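Teaching a Robot to Weigh Bags: our project report

Final report, December. Written up by Stamatia Stefanou for the Hustik group.

What we wanted to do

We wanted to find out whether a two-armed robot could learn a packing bench job purely from people driving it by remote control. The job sounds tiny (bag onto the scale, wait for the number, bag into the crate) but there is so much going on in it! Plastic bags sag and fold, and they are never the same shape twice, so writing out the moves by hand was hopeless. Showing the robot seemed a much nicer idea.

How we recorded

One of us drove while another reset the table and kept the log. We called the control program Movlow, and it copies the driver's arm movements across to the robot with a short delay. You do get used to the delay, though my first 20 tries were dreadful. By the end we had 332 recordings, of which we kept 178. The rest went because of drops, missed readings or long pauses where the driver was thinking.

What we learnt

Slow drivers gave better recordings than quick ones. I had expected the opposite and was very pleased to be wrong, as I am slow. Letting go was much harder than picking up: a bag clings to the fingers, and the driver has to open them and then back away in a straight line. We also agreed on one starting pose for both arms after the first week, and the recordings became far easier to compare.

The trained robot finished the whole job in 13 of 20 runs. Most of the failures came at the crate, where it let go a little too early.

Next steps

I would love to record people who have never driven before, and to try

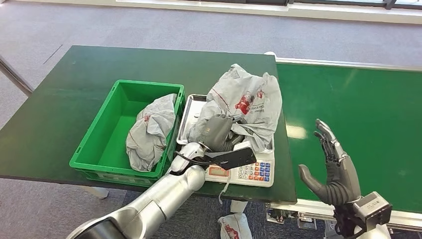
heavier bags as well, with the same starting pose and the same log sheet so that the two sets can be put side by side.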